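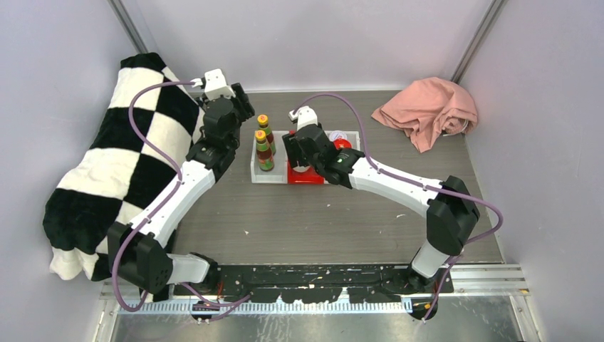
Bento lunches are back at the Nondmont community hall this February, and if the line that wound out past the coat racks at noon is anything to go by, they were dearly missed over the holidays!

The lunches are the work of Serena Donati, who used to run the deli counter at Fernandes on the Drokstead road and who still can't, by her own cheerful admission, serve a meal without fussing over how it sits on the tray. The little bottles of sauce with the yellow caps go on the left, the red box sits in the middle, and the right side is kept for the round lids, one white and one glossy red.

"People eat slower when things have their own place," she said, wiping down the counter for what must have been the tenth time. "My mother packed our lunches that way, and we always came home with the box empty."

The kitchen made 47 lunches on the opening day and sold every one of them before 2. Trays should be returned to the hatch by the side door, and anyone who would like a lunch set aside can leave their name there the afternoon before.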